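Bonjour et bienvenue ! Vous êtes nombreux à nous écrire au moment de monter un dossier d'achat pour un premier poste robotisé de manipulation sur table, et comme les mêmes questions reviennent (souvent les bonnes, d'ailleurs), nous les avons rassemblées ici avec nos réponses. Page mise à jour le 1er mai 2025 par Branwen Rees, avec l'aide d'Idris Lougher pour tout ce qui touche aux chiffres.

## Avant d'acheter

### Par où commencer quand on n'a jamais acheté de robot ?

Par la table, et par ce que vous voulez poser dessus. Je sais bien que l'envie est d'ouvrir tout de suite le catalogue, de comparer les bras et de rêver un peu devant les vidéos — nous l'avons fait aussi chez Bisdale, et nous avons acheté un premier bras beaucoup trop long pour notre plan de travail. Prenez une feuille, écrivez les gestes que vous attendez de la machine avec les objets exacts, leur taille, leur poids, leur matière. « Ranger de la vaisselle » ne suffit pas pour demander un devis. « Prendre un bol par le bord et le poser retourné dans un égouttoir » commence à ressembler à un besoin, et un fournisseur sérieux saura quoi vous répondre.

### Faut-il un bras ou deux ?

Cela dépend de la liste dont je viens de parler. Beaucoup de gestes de cuisine ou de tri se font très bien à un seul bras si l'on prend le temps de caler les objets. Dès qu'il faut tenir un récipient d'un côté et agir de l'autre, la question se pose autrement. Notre conseil habituel est d'acheter un bras, de prévoir la place, les prises et l'espace de fixation pour un second, et de garder la décision pour l'année suivante. Ifor Parri, qui s'occupe de nos installations, insiste pour que le perçage du plateau soit fait en une fois, même si la moitié des trous ne sert pas encore.

### Quelle pince choisir ?

La pince à deux doigts parallèles reste le choix le plus raisonnable pour débuter. Elle est moins chère à remplacer, plus facile à régler, et ses doigts s'échangent en quelques minutes. Demandez toujours le prix des doigts de rechange et des garnitures en même temps que celui de la pince, car ce sont les pièces qui s'usent, et demandez aussi l'ouverture maximale en millimètres. Un bol pris par le bord passe presque partout, un bol pris par les flancs demande beaucoup plus de course.

### Et la caméra de poignet, c'est vraiment utile ?

Oui, et c'est même la ligne du budget que nous défendons avec le plus d'énergie ! Une caméra fixe au-dessus de la table donne une bonne vue d'ensemble, mais le bras passe devant au pire moment. La petite caméra montée au poignet voit les doigts et ce qu'ils s'apprêtent à prendre. Comptez dans le devis la caméra, son support, le câble (souple, et assez long pour suivre le poignet dans ses rotations) et un deuxième câble identique que vous rangerez dans un tiroir.

## Le budget

### Comment répartir l'enveloppe ?

Nous raisonnons en parts sur un total de 100, ce qui permet de garder la même grille quelle que soit la somme. Dans le dernier dossier préparé par Idris, le bras, sa pince et son contrôleur prenaient 63 parts. Nous en avions réservé 30 à tout ce qui entoure la machine, c'est-à-dire la table, les protections, l'éclairage, l'ordinateur, les caméras, la formation et la pose. Les 7 dernières allaient aux pièces de rechange et aux objets de travail. C'est un découpage qui nous convient, le vôtre pourra être différent, mais si le bras à lui seul mange presque toute l'enveloppe, reprenez le calcul avant de signer quoi que ce soit.

### Les objets de travail, on les met vraiment au budget ?

Mais oui ! Les bols, les plateaux, les égouttoirs, les boîtes en plastique, les denrées sèches, tout cela s'achète, se casse et se perd. Prenez des articles ordinaires, disponibles en magasin, et achetez d'emblée plusieurs exemplaires de ceux qui serviront souvent. Un modèle de tasse retiré de la vente au milieu d'un projet oblige à refaire des réglages qui semblaient acquis. Variez aussi les matières et les comportements : du rigide, du transparent, du mat, du granuleux. Les plastiques transparents renvoient la lumière d'une façon qui embête beaucoup les caméras, et il vaut mieux s'en apercevoir pendant la période d'essai.

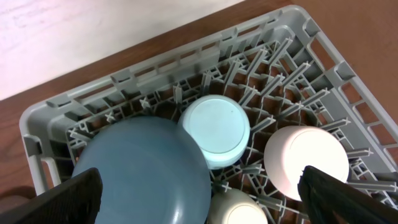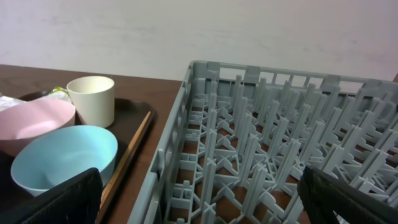
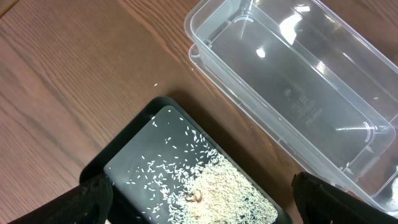
*Travail sur table en bois, vu depuis le poignet du robot.*

### Quelles dépenses oublie-t-on le plus souvent ?

Le transport, d'abord, avec l'assurance et parfois un hayon pour la livraison. La mise à la terre et les prises, ensuite. Puis l'éclairage, qui paraît secondaire sur le papier et qui change tout pour les caméras : deux panneaux diffus bien placés coûtent peu et vous épargnent des après-midi entières à chercher pourquoi une détection marche le matin et plus du tout en fin de journée. Il y a enfin le temps de vos collègues. Heriberto Huaranga a tenu pendant toute notre première installation un petit carnet de ses heures, et c'est grâce à ce carnet que nous savons aujourd'hui défendre une vraie ligne « mise en service » devant une direction.

### Vaut-il mieux acheter ou louer ?

Si vos gestes sont encore flous, louez. Une location courte vous apprendra plus que trois démonstrations commerciales, à condition de demander le matériel avec sa pince et ses caméras, et de travailler avec vos propres objets. Vérifiez ce que prévoit le contrat pour les doigts usés, le nettoyage et les chocs contre la table (il y en aura, c'est normal, ne vous en voulez pas). Demandez également si une partie des loyers est déduite en cas d'achat. Certains loueurs l'acceptent volontiers quand on pose la question au début et se montrent beaucoup moins souples à la fin.

### Le matériel d'occasion, une bonne idée ?

Parfois. Nous avons repris un bras Kuro d'occasion qui travaille toujours très bien, et nous avons aussi passé des semaines à chercher un connecteur introuvable pour un autre appareil. Avant d'acheter, demandez le nombre d'heures de service, la version du logiciel du contrôleur, l'état des faisceaux de câbles au poignet, et la confirmation écrite que la licence logicielle vous sera bien transférée. Si le vendeur hésite sur ce dernier point, passez votre chemin.

## Planifier l'installation

### Quel calendrier prévoir ?

Plus long que celui du fournisseur ! Entre la commande et la première journée de travail utile, il y a la livraison, la fixation, l'analyse des risques, la calibration des caméras, la formation, et toujours un petit quelque chose qui manque. Pour notre poste Gethin, la commande était partie en février et nous avons bien fait de n'inviter personne à une inauguration trop tôt. Mettez dans votre planning une période tampon après la livraison et donnez-lui un nom sérieux, par exemple « réception technique », sans quoi elle disparaîtra à la première relecture.

### Quelle table faut-il ?

Stable avant tout. Le matériau compte moins que la rigidité : appuyez sur un angle avec la main, et si le plateau fléchit, le bras le fera fléchir aussi. Laissez de la place tout autour pour passer, nettoyer et ramasser ce qui tombe. Évitez les finitions brillantes, et gardez un dégagement suffisant entre le bord de la table et le mur, parce qu'un coude de robot va parfois là où on ne l'attendait pas.

### Peut-on travailler avec des aliments ?

Des denrées sèches comme le riz, les lentilles ou les pâtes ne posent pas de grosse difficulté, pourvu qu'un plateau à rebord les retienne et qu'un aspirateur à main figure sur la liste d'achats. Pour les liquides, regardez l'indice de protection du poignet et de la pince, et parlez-en à votre fournisseur avant le premier essai. Si les aliments doivent ensuite être mangés, vous entrez dans un tout autre domaine, avec des pinces certifiées et un budget nettement plus élevé. Consultez alors un spécialiste de l'hygiène alimentaire dès la rédaction du cahier des charges.

### Faut-il un logiciel en plus de celui du fabricant ?

Le logiciel livré suffit pour déplacer le bras et enregistrer des positions. Pour synchroniser plusieurs caméras avec les mouvements, vous aurez sans doute besoin d'autre chose. Nous utilisons Kodeck, que Berwyn Meredith entretient chez nous, et nous comptons son temps d'entretien comme une dépense annuelle. Pensez au stockage par la même occasion : la vidéo de plusieurs caméras remplit les disques à une vitesse qui surprend tout le monde la première fois.

### Que demander sur un devis ?

Voici notre liste, que vous pouvez recopier telle quelle dans votre courriel :

- le prix du bras, de la pince et du contrôleur sur des lignes séparées ;
- le prix et le délai des doigts, garnitures et câbles de rechange ;
- la charge utile, pince et caméra de poignet déduites ;
- la durée de la garantie et le lieu des réparations ;
- les journées de formation comprises, avec le nombre de participants ;
- les frais de licence après la première année.

La troisième ligne est celle qui fait le plus souvent défaut. Une charge utile annoncée sans la pince ne vous dit pas grand-chose sur le bol que vous voulez soulever.

### Pouvez-vous relire notre dossier ?

Avec plaisir, dans la mesure de nos disponibilités. Envoyez-nous la liste des gestes, un croquis coté de la table et le devis tel que vous l'avez reçu. Idris regarde les montants, Ifor regarde l'implantation, et je vous réponds en général avec une ou deux questions supplémentaires avant de rendre un avis. Si votre échéance est proche, indiquez-la dans l'objet du message.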